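# House rules for simulated tabletop scenes, revised

1/30/20

The Tellolden rules have been edited so many times in comments and commit messages that two people could follow them faithfully and produce incompatible scenes. I have spent most of this month turning them into a single page. What follows is the reasoning behind the parts that caused argument.

The library currently holds 1,531 object models. Most came from the Pluvosix import, the rest from Dralline, and the two sources disagreed on the origin point. Pluvosix put it at the centre of the bounding box, Dralline at the base. The rule now is base, centred, z up, with no exceptions for objects that normally lie flat. A pair of sunglasses gets its origin where it touches the surface in its stable pose, and the stable pose is stored with the model.

Units are metres and kilograms. Scale must be baked into the mesh. A scale factor in the scene file is a load error, no longer a warning. We had 120 models relying on one, and every one of them had collision geometry that failed to match what was rendered.

Placement rules for desk scenes:

- Objects are dropped from 5 mm and settled before the first render. Nothing is placed by eye.
- A settled object may rest on its side if the task allows it. Do not "correct" it upright.
- Minimum clearance between collision hulls is 20 mm unless the scene is tagged as clutter.
- Anything within 50 mm of the desk edge is flagged for review.
- At least one object must be something the gripper should leave alone, such as a lit lamp.

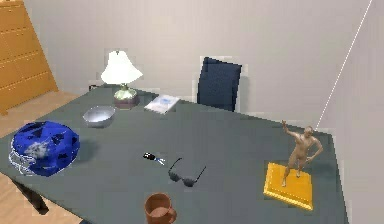

The clearance figure is the one people dislike. It was 10 mm until the Pandey planner started treating thin parts as solid blocks, at which point a mug handle next to anything else became an obstacle the arm would not approach. Raising the figure costs us some realism. Lowering it costs us a planner failure that looks like a perception failure in the logs, and I would sooner lose the realism.

Shiny surfaces need separate treatment. Metal bowls and glazed mugs must use the shared material set, with roughness taken from the table and never typed in by hand. Lamps count as light sources if the shade is emissive, so the scene file has to list them under lights as well as under objects. This was missed in 461 scenes. They have been withdrawn and will be regenerated under the new rules.

Naming is the dull part. Category first, then a serial, lower case, no colours. Colour is a property, and we randomise it, so a file called blue_helmet is wrong as soon as the randomiser touches it. Figurines are filed under "ornament" with their bases fused to the body. A separate base makes the grasp labels ambiguous.

Validation runs on every merge. A scene fails if any object moves more than 1 mm in the two seconds after settling, if any hull intersects another, or if a listed object is missing from every camera view. Partial views are allowed and should be kept. A detector trained only on whole objects is of little use on a real desk.

Of the older scenes, 410 pass without changes. The remainder will be migrated by script, with manual review for anything containing articulated parts. The old format will still load until the end of March, after which the loader rejects it.

Still open: whether chairs behind a desk need collision geometry when the arm cannot reach them. I have left it as required for now.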